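Gripper 3 notebook: pads, screws, drift
Sunday, posted by Thư Phùng
3 comments | 0 shares

Left finger closing late again. Same as last week, worse after lunch.
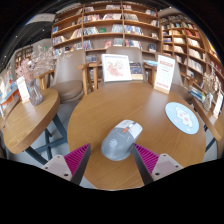 Pulled both pads, wiped the ribs with alcohol, let them sit. Left one has a shiny patch near the tip, right one fine. Swapped left for a new magenta from the Irska bag. Two screws per block, snugged by hand then a quarter turn. Do NOT use the long driver, thats how we stripped the last block.

Zeroed with fingers open, then closed on the gauge block. Reading 245 at full open, should be 245, ok. Closed reading was off by 3 counts. Re-zeroed, off by 1, left it.

Then mouse test. Mouse is a good one for this, curved sides, slides out if the pads arent parallel. 70 closes. First few slipped to the left, loosened the left block, squared it against the backing, tightened again, started the count over. 70 of 70 held after that.

Still open:
- trigger spring feels soft. Rula has spares in the gray drawer, I think. Ask.
- cable tie by the handle is rubbing the jacket. Moved it down a bit, needs a proper clip
- battery at 91 percent when I started, didnt write down the end value. Sorry

Trịnh wants the old pad kept, so its in a bag with the unit number on it. Dont throw out. If the late close comes back with the new pad on, its the linkage and it goes to Drarkemport, no more fiddling here.

Next check end of July, or sooner if anyone drops it. Write drops in here please, even small ones.

Contact: Rula workshop | Back to top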